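Cell Notebook, Refrigerator Restocking Cell
January 30, 2026
Entry by Kilian Thaler, Randon Automation Laboratory, Drastville

Purpose of today's work: to bring the simulated model of the refrigerator cell back into agreement with the settings used on the arm controller, and to record the values so that the next user does not have to search the December entries for them.

Starting condition. The cell model was opened in Skemix with the configuration saved before the December shutdown. The arm loaded without errors. The first shelf approach stopped short of the target pose and the log reported a joint limit on the wrist. The same motion had run correctly in early December. No one had edited the motion file in the meantime, so attention was turned to the arm description file and the base mount.

Base mount. The mount offset in the model was found to be 7 mm lower than the value on the Gruber drawing. The drawing was revised when the new adapter plate was ordered, and the model was never updated. The offset has been corrected and the old value left in the file as a comment. After correction the wrist limit message did not return.

Joint speeds. The approach speed for shelf moves had been left at the free-space setting. It has been reduced to 300 mm/s for any motion inside the cabinet. Free-space motion outside the cabinet remains unchanged. Staff who copy an older motion file into the cell should check this line first.

Gripper. Closing force was left alone. The finger contact geometry was replaced with the simplified version, which shortens the calculation at each step. With the old geometry, small items jittered when the fingers closed and occasionally slid out. A short set of closing tests with the new geometry showed no jitter. Longer tests are still required before this is treated as settled.

Clear shelves and bins. Collision checking was switched off for the transparent parts in one of the saved profiles, presumably to speed up planning during an earlier demonstration. It is now on in all profiles. Planning takes longer as a result, and on one attempt the planner reached its limit of 2000 iterations without a path to the middle shelf. Raising the elbow in the starting pose resolved this. The new starting pose is saved under the name "shelf_mid_b".

Drawers. The handles of the two lower drawers are included in the collision model. The drawer joints are locked for shelf tasks and must be unlocked by hand before any drawer task is loaded. A request has been made to have the task loader do this.

Run after changes. The full approach sequence was repeated 151 times overnight settings permitting no operator input. Two runs ended early with a planner timeout. Both began from the old starting pose, which was still listed in the batch file. That line has been removed.

Outstanding:
- Confirm the adapter plate height on the physical cell with the depth gauge.
- Repeat the gripper tests with heavier items.
- Door hinge friction is still the default value. Gruber has been asked for a measured figure.
- Archive the December configuration. Do not delete it.

The cell may be used for shelf tasks from Monday. Drawer tasks should wait until the loader has been changed.

Randon Automation Laboratory, Drastville | Contact the cell desk | © 2026 Randon | Back to top
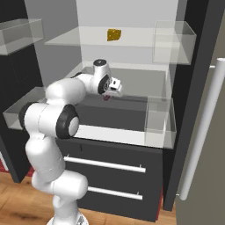

Refrigerator cell model, arm at the middle shelf.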